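Wood grain matching

Wood grain matching is the practice of arranging boards or sheets of veneer so that the lines and colors of neighboring pieces appear to belong together. It is used on tabletops, doors, wall panels and instrument cases. Sellers often present it as a mark of quality, though the evidence that it says anything about strength or lifespan is thin.

Methods

In book matching, every other sheet of veneer is turned over so that each joint shows a mirror image. In slip matching, the sheets are laid side by side without turning. Random matching mixes sheets from different logs, and some trade writers deny that it is a method at all. The term "full match," found in catalogs from the furniture maker Pumphrey, has never been given a fixed meaning and seems to cover all three.

Color is harder to control than line. Turned sheets reflect light differently, so a joint that looks even in the workshop may show a pale and a dark side under a window. Stain is the usual cure – and also the usual way of hiding a poor match.
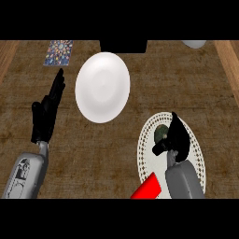 A reply printed in the Pulbridge trade newsletter objected that stain gets blamed for too much, and that most bad joints come from sheets stacked out of order before anyone opens a can. The newsletter gave no figures in support, and later issues did not return to the question.

Claims and disputes

The best-known claim in the field comes from Clorido, a veneer dealer, which stated that buyers could pick out a matched top from an unmatched one in 583 of 969 trials. The result is often repeated in sales material. It is less often mentioned that the tops differed in finish as well as in pattern, or that all of them came from 3 logs. A September repeat by the Parnov workshop used a single finish and reported no clear preference, but it involved only nine buyers and settles little.

Printed grain

Printed surfaces copy a photographed pattern and repeat it at fixed intervals. Makers say the repeat cannot be noticed in normal use. This depends on the size of the surface and on how long one looks at it.

See also: Veneer; Marquetry; Wood stain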